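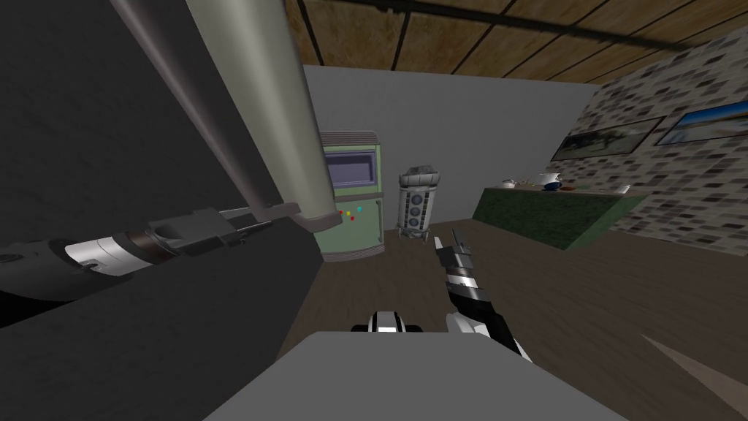 Hallness Meeting House — candle, lamp and incense walk-through, with my comments

I do this walk every January and again before the fall festivals. We share the building between a Buddhist sitting group, a Hindu family puja on Monday evenings and a small Catholic prayer circle, so there is always something burning somewhere. My comments are under each item. Skip them if you only want the marks.

ENTRY AND SHOE AREA

1. Front doors open from inside without a key
OK
Both sides swing freely. The left one still squeals and I still like it, you can hear when someone comes in during silent prayer.

2. Shoes kept out of the walking path
NEEDS WORK
Oh, the shoes! We have a perfectly good rack and people step out of their sandals right on the threshold. I moved the rack closer to the door and I'll see how that goes.

3. Entry rug lies flat
OK
It came from Türkmen with a rubber backing, and the corners haven't curled at all. The old one tripped me twice.

MAIN ROOM

4. Seating leaves a clear aisle to both exits
OK, WITH A NOTE
The posted limit is 200 people and we come near it once a year, for the lamp festival. On those nights the floor cushions creep outward (everybody wants to be near the altar, I do too) and by the second hymn the side aisle is gone. I've put tape down. Please leave the tape alone, even if it's ugly.

5. Exit signs lit
OK
Pressed the test button on each one and held it for a slow Our Father, which is how Refugio Cisneros taught me to time it years ago.

6. Hanging cloth and garlands kept away from flame
NEEDS WORK
The marigold strings over the main altar dry out faster than you'd think, and a dry garland goes up like paper. I took down the two lowest ones. Fresh ones are fine on the day of the puja, but take them down before you lock up. I know it feels wrong to throw them in the trash, so there's a basket by the back door and I carry them out to the garden beds.
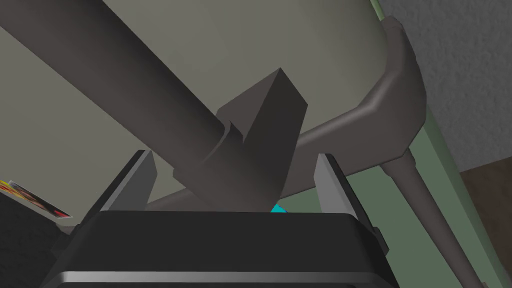 7. Extension cords
FAIL
There was a cord running under the big rug to the string lights, and it was warm when I put my hand on it. I unplugged it and cut the plug off so it can't come back. The lights can use the outlet behind the lectern, they just have to go up in a different order.

ALTARS AND LAMPS

8. Oil lamps sit on a metal tray with a raised edge
OK
All of them do now. The brass trays are from Casik, the same people who made the big standing lamp, and they wipe clean with hot water and a bit of lemon.

9. Lamps filled no more than halfway
NEEDS WORK
Somebody is being generous with the ghee. I understand, it's an offering and you don't want to look stingy! But a full lamp spills the first time a child reaches for it. Halfway still burns through the whole service with plenty left over.

10. Votive stand
OK
I counted the cups because the stand is only built for so many, and we have 14, which fits. Glass only, please. The plastic ones from the dollar store went soft last summer, and I spent a whole afternoon scraping.

11. Incense
OK
Sand in the bowls is deep and clean. We went through 300 sticks over the winter, so I've asked for the low-smoke kind next time. A few of our older folks have been coughing through the chanting and were too polite to say anything.

12. Somebody stays with every open flame
NEEDS WORK
I found the ancestor altar burning with the room dark and everyone in the kitchen eating. If your tradition says the flame shouldn't go out, come and talk to me. We have a closed glass lantern for that, and it has its own spot on the stone shelf. Your priest or teacher can tell you whether it counts. The ones I've asked so far said yes.

13. Fire blanket and extinguisher
OK
The Drolley extinguisher is in the green and the tag is current. Blanket is on its hook. Don't hang coats over it, I've moved the same blue coat three times.
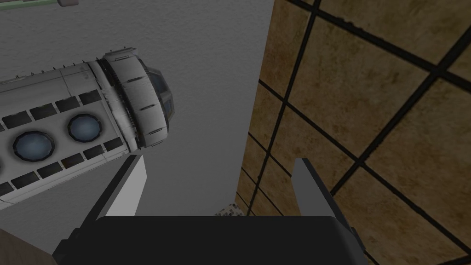

White capsule-shaped cylinder with three round portholes, gray wall behind.

KITCHEN AND BACK HALL

14. Stove off and cool before prayers start
OK
If you're keeping the rice warm, use the plug-in cooker.

15. Hot drinks carried with lids
MIXED
The tea people are good about this. The coffee people, well.

16. Back door clear
FAIL
Boxes of hymnals, again. I shoved them into the closet myself, which took 15 minutes and most of my patience. If they're going to the parish in town, somebody please drive them over.

STILL OPEN

Items 2, 6, 9 and 12 I'll look at again next week. For item 16 I want to see bare floor. The smoke alarm in the back hall needs a new battery too — I had the wrong size in my bag — and I'll bring the right one on Monday before the puja.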